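Spent my Saturday at the Carkora open day so you don't have to. Robots, free coffee, a lot of people in matching polo shirts. Thread, probably a long one.

Background for anyone new: I write about automation and I'm a grouch about demos. I've been to plenty where the machine did one thing well, in one spot, under one set of lights, and then everybody clapped. I went in expecting that. Keep it in mind as you read.

The building is the old Gallagher warehouse off the ring road. Parking was bad. They'd split the floor into stations, and you were meant to go around clockwise with a paper card and get it stamped. I went counterclockwise and got told off, politely.

First stop was a talk. 10 minutes on "general purpose handling," meaning a robot that can pick up things it hasn't been set up for. The slides had a lot of kitchens on them. I asked how many different objects they had tried. The answer was 1379. I asked how many of those it could pick up reliably. The answer was that it depends what I mean by reliably.

I mean the normal thing! You reach for a cup, you get the cup.

OK, on to the tabletop station, which was the one I came for. Two-fingered gripper, camera up at the wrist, a screen so visitors could see what the robot sees. The job was household stuff on a cloth, a teapot and a lime when I got there.

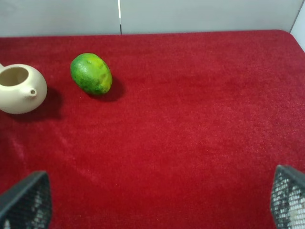
I'll be fair about the choice of objects. A small teapot is a rude thing to hand a robot. It's round, it's smooth, the spout sticks out where you don't want it, and if you squeeze in the wrong place you own two teapots' worth of pieces. Somebody picked that on purpose and I respect it.

What I don't love is how tidy it all was. Two objects with a clear gap between them and a whole lot of bare red cloth. My kitchen counter has never looked like that for one second. Put the lime behind the teapot, then lean a cereal box on both of them. Then call me over.

I said this to the person running the station and got "clutter is on the roadmap." Clutter is always on the roadmap. I have heard that sentence at every open day I've been to, and I'd like to see the road.

Also, lids. The teapot was out there without one. Ask anyone who has made tea: the lid is the part that slides off and ends up in the sink. A pot with a lid on is a different problem from a pot without. I asked if they had tried it with the lid on and was told they'd get back to me. They took my email. We'll see.
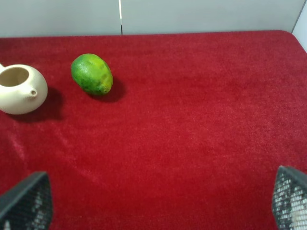 The view from the wrist camera at the tabletop station, Carkora open day, 6 April 2024.

One thing I did like: the finger pads. They have this fine mesh look to them, and you can see it from the robot's own camera. I asked what they were for and got an answer I could follow, about grip, with no buzzwords in it. More of that please. Best two minutes of the day.

The question I care about is who is driving. At any demo, ask whether the robot is deciding for itself or whether a person with a controller is doing the deciding. Both are fine! They are very different products though. I had to ask 3 times here, and the answer I ended up with was "a mix."

A mix of what, in what amounts, at which station? No sign said. If you run one of these things, please put up a sign. A sheet of paper and some tape would do it.

Quick word on the other rooms. Balletti had a conveyor sorting boxes and it was dull in the way that working machines are dull, so, a compliment. Badeletti had a mobile cart that was being charged both times I went past. I can't tell you a thing about the cart.

They said they want to have 200 of the tabletop setups placed with customers, and they would not say by when. I've written it down. I write all of these down.

Would I tell you to go? Yes, if you're near it and you like asking annoying questions. Staff were patient with me and the coffee was decent. Just don't come home and tell your family a robot is going to do the dishes.

There's another open day in May. I've asked if I can bring my own objects. I'm thinking a wet sponge, a bag of rice and the teapot lid. No reply so far, will add it here if I get one.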